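Projects > Mullow Kitchen Bench > Progress reports

Jun 12, 2020
By Liudmyla Mykhailiuk

Print this page | E-mail this page

This report covers equipment spending and plans for the kitchen bench since our April update to the Bustamante fund.

Both arms are now mounted on the one table, and the breakfast tasks have begun. We are working with a toaster, plates and bowls in a few plain colors, and sandwich making. Total spent on the bench so far is $2,415, not counting the arms, which came out of last year's grant. Most of that went to stands, cabling and the table.

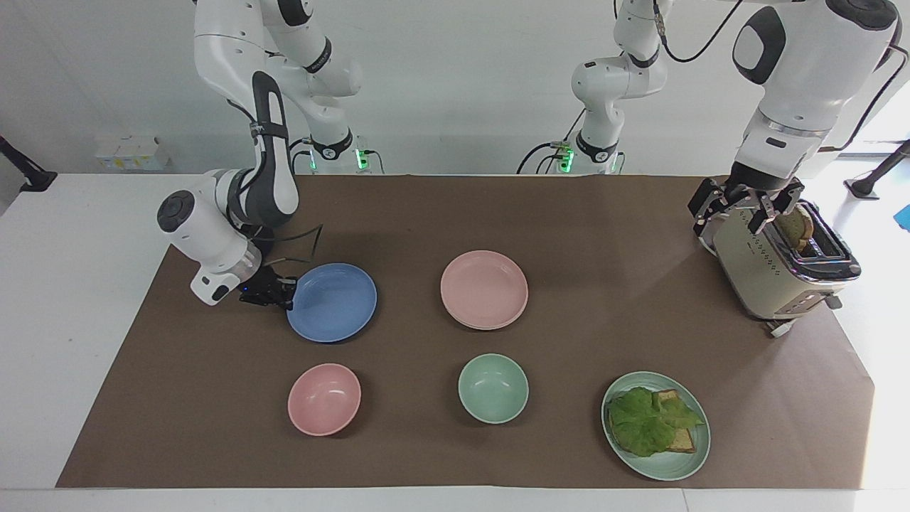

The largest item still to buy is spare gripper fingers. We asked for quotes from Trevley and Bellevden. Trevley is cheaper per set but needs almost 9 weeks to deliver. Bellevden can ship in 2. Lesia Kuzmenko recommends 3 sets from Bellevden now and a larger order from Trevley once we know how fast they wear.

We also want a second toaster of a different shape, more dishware, and a roll of mat paper. These are small purchases and fit within the current supplies line.

We have put off the request for a second table. Floor space at Mullow has to be settled first, and we will send a separate budget for it. Please confirm the finger order in writing so Lesia can place it.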